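Adthorpe Laboratory Bulletin
Equipment and Facilities

Two-Arm Handling Cell Returns to Service After Spring Maintenance

The Equipment Office is pleased to report that the two-arm handling cell at Adthorpe has completed its spring maintenance and will be open for bookings from Mon 29 March. The work was carried out under the direction of Kumaresan Pillai, with assistance from Clodagh Fahy and Adaeze Eze. Users who hold standing bookings should read the notes below before their first session, as several of the daily checks have changed.

The acceptance task uses a woven basket of produce and a round blue plate.
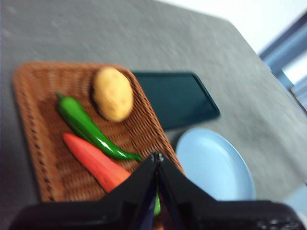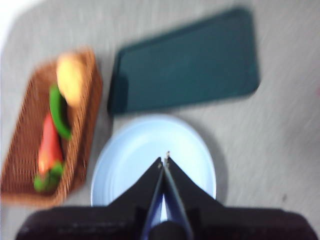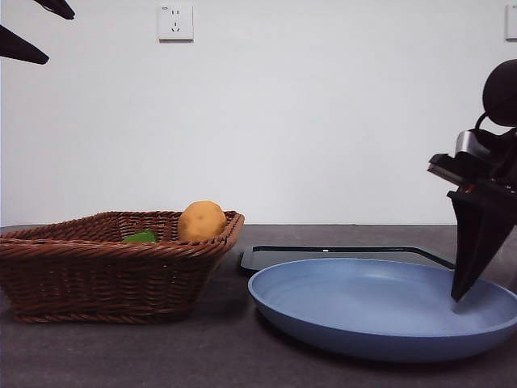 Reasons for the Work

The cell was last given a full inspection in December. At that time the gripper on the left arm was closing slightly off center, and a temporary correction was entered in the controller so that existing bookings could be honored. The correction held for most of the winter, but users began to report that long, narrow items were turning in the grip as the fingers closed. Violeta Gallardo reviewed the log and found that the cell had run for 345 hours since the December inspection. The decision was then made to remove both grippers and treat them as a pair.

Fingers and Jaw Slides

The tapered black fingers on both arms have been replaced. The old set showed wear on the inner faces close to the tips, heavier on the left arm than on the right. When the left gripper was opened, fine debris was found in the jaw slide, and one mounting screw had backed out by a full turn. The slide was cleaned and greased, and all finger screws on both arms were refitted with thread locker and tightened to the value given in the cell handbook.

Each gripper was then opened and closed 100 times with no load. The gap at the tips was measured at the start and at the end of this run, and no change was recorded on either arm. The temporary correction entered in December has been deleted. Users who saved their own programs with that correction built in must remove it before running them again. Programs saved before December need no change.

Worn fingers have been kept in a labeled drawer beneath the spare parts shelf. They are not to be refitted. One complete spare pair is held in stock, and a second has been ordered through Drudis.

Wrist Cameras

The camera at each wrist was taken off, cleaned, and returned to its bracket. The bracket on the right arm had shifted, and a new washer was fitted to hold it in place. Both cameras were then calibrated again in relation to the grippers. Correct alignment is easy to check by eye: the two fingers should rise from the bottom of the picture and lean toward each other. If one finger stands noticeably taller than the other, the bracket has moved and the session should not begin until Mr. Pillai or Ms. Fahy has been informed.

Camera cables on both arms have been rerouted and given more slack at the wrist. Two of the old cable ties had been pulled tight enough to mark the outer jacket. Users are asked not to add ties of their own.

The Fixed Camera

The fixed camera that covers the workspace was checked separately. Its mount was sound, and only the lens required cleaning. Its position has been recorded in the handbook so that it can be restored if it is knocked. Staff from the Haworth group, who share the cell, have confirmed that the recorded position is suitable for their own work.

Work Surface

The gray work surface was washed with mild detergent and left to dry overnight. Solvents must not be used on it. Grit left on the surface can lift the edge of a plate enough to alter its height, and on two occasions this winter a fingertip struck a rim for this reason. A soft brush is now kept beside the controller.

Acceptance Task

The cell was accepted on the basis of a task that regular users will know. Vegetables are placed in the basket, and the arms are required to pick them up and set them down on the plate. The basket is a demanding container for this purpose. Its raised rim limits the angles at which the fingers can enter, and the weave can catch a tip that is brought down too low. Round items and long items are used together so that both wide and narrow grips are tested.

Ms. Eze ran the task over three days, moving the basket and the plate between runs. The log closed at 1098 completed picks. Dropped items were recorded by arm and by type of item, and the figures for the left and right arms are now close enough that no further correction is considered necessary. The complete table is available from the Equipment Office on request.

Two matters remain open. The right arm makes a faint click when its wrist turns quickly under load. The supplier's engineer at Jekbridge has listened to a recording and advises that the arm may be used normally, with a further check at the next inspection. The controller clock also loses time and will be replaced when the part arrives.

Daily Checks for All Users

The following checks are to be completed before the first run of each day and initialed in the log book.

1. Confirm that the emergency stop is released and that it halts both arms when pressed.
2. Brush the work surface, including the area under the plate and tray.
3. Wipe the fingers with a dry, lint-free cloth.
4. Open and close each gripper 10 times and watch for uneven travel.
5. Compare each wrist camera picture with the reference print in the handbook.
6. Move both arms to the rest position and confirm that no cable is under tension.

At the end of the day, produce must be removed from the cell and the basket shaken out over the bin. Items with broken skin are not to be used. Juice on the fingers reduces grip and, if left to dry, works its way back toward the slide.

Reporting Faults

Any fault should be entered in the log book at the time it occurs, with the name of the arm, the item being handled, and the program in use. Please do not tighten finger screws or adjust a camera bracket without permission, even where the remedy appears obvious. An adjustment made in the middle of a session changes the calibration for every user who follows.

Training on the new checks will be offered by Ms. Fahy in the week the cell reopens. Each session lasts one hour and is limited to four people. New users must attend before making a booking. Existing users may instead read the revised section of the handbook and sign the sheet inside its cover.

Bookings are handled by Meinir Trevor at the Equipment Office. Groups that lost time during the closure will be given first choice of the open slots in the first two weeks.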